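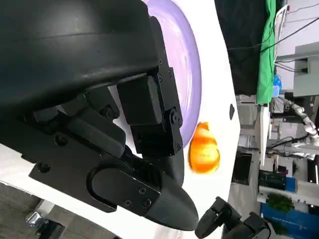 Slide 4: Good habits at a shared table

Okay, this is the part of the talk I care about most, so I'm going to slow down (remind me if I don't!).

Rule one is clearance. Two grippers reaching over the same tabletop need an agreed gap between fingertips, and we write that gap down before anyone hits run. At Veltasis we got lazy about it in July and spent 47 minutes untangling the mess – ask me at the break.

Look at the plate and the little orange thing beside its rim. Small object, fingertips close by. My rule for that is slow speed, one arm moves, the other holds.

Then the boring one, the floor and the cables. Walk the whole station before you start, and put your initials on the sheet. Johannes Radebe wrote our sheet for the Muvik cell and it fits on 2 sides of paper. Copies are by the door.

Pause for questions. If it's quiet, ask who has a written clearance number at their own site – hands up.

Next slide: who gets to press reset.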